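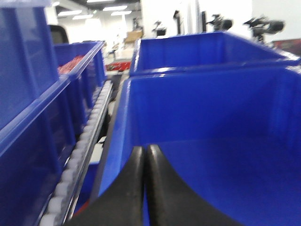

Blue bins on a steel cart: rims touching or leave a gap?

prulley_pat
Posts: 801
Joined: March

Hi all, long-time reader and only an occasional poster, so bear with me while I get to the point. We've been changing over our small parts storage from cardboard (I know, I know) to blue plastic bins, the open-top kind, and I've become the person in our building who has opinions about them. I didn't ask for the job but I'm enjoying it more than I expected!

What I'm trying to settle is how they should sit on the rolling carts. I like them pushed up tight, rim against rim, so that the whole shelf is one block and nothing can wander when you roll over a threshold. My coworker wants a finger's width between them so you can get a hand down the side and lift one out without dragging its neighbor along. We've gone back and forth over this through several lunches now and I'd love to hear what other people do.

hillik_road
Posts: 110

Tight, every time. I ran a stockroom for 12 years and the gaps never stay where you put them. You space everything out nicely in the morning, somebody takes a corner too fast, and by afternoon you have all the bins leaning on one end and a big empty stripe at the other. If they're touching to begin with there's nowhere for them to go.

I will say your coworker has a point about lifting. With a raised rim you can usually hook your fingers under it from the front, but it's harder on a back row, and if the bin is full of something heavy you do end up tugging the one beside it.

Emiko Tsuchiya
Moderator

Oh, I have been waiting for somebody to start this one. We do it your way, prulley_pat, and I'm very fond of how it looks, which I realize isn't an argument. Ours go on a stainless cart, two rows of three, all blue, and I find six is a nice number for one shelf because you can reach the back row without leaning your whole front into the first one.

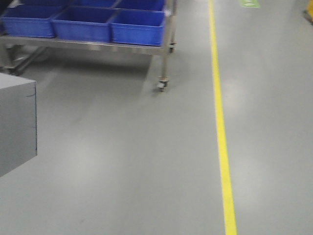
Yeoh Hall Stores and Supply Team

The rims sit right up against each other and the shelf is filled end to end. We keep the carts on a smooth floor, so honest-to-goodness bumps aren't much of a worry for us, and I'd still do it the same way on a rough one.

What I'd add is that the cart matters as much as the bins do. Measure the shelf first, then buy the bins, and measure at the rim because they flare out toward the top. I once ordered by the base size and ended up with a row that was too wide for the shelf by the thickness of my thumb, and I had to send the whole lot back with a very apologetic note.

cliltero
Posts: 80

Going to disagree with nearly everyone, sorry. I leave gaps and I'd do it again. Bins pushed together are lovely while they're empty. Once they're loaded the sides bow out a bit and then they wedge, and you're rocking one back and forth to free it while everything else on the shelf rattles. I use a strip of non-slip liner under mine and they stay put just fine with a space between.

Also, Emiko, a cart with a flat top makes me nervous whichever way you arrange them. Do you ever lose one off the end?

Emiko Tsuchiya
Moderator

Not so far, knock on wood, though I'm a slow pusher and my knees see to that. I'll grant you the liner, it's a good idea and cheap, and I may try it on one shelf and see whether the others start asking for it. I don't think ours are ever loaded heavily enough to bow, so perhaps we're both right for what we carry.

hillik_road
Posts: 110

Ribbed sides help with the bowing, for what it's worth. The plain-walled ones I had went soft in the middle after a couple of summers and the ones with ridges held their shape. cliltero, what are yours?

cliltero
Posts: 80

Plain. Fine, that may be part of it. I'm keeping my gaps though.

prulley_pat
Posts: 801

This is so helpful, thank you, all of you. I'm going to measure at the rim tomorrow (I had absolutely been going by the base) and pick up a roll of liner on the way home. My coworker has read the thread over my shoulder and would like it known that cliltero is the only sensible person on this board.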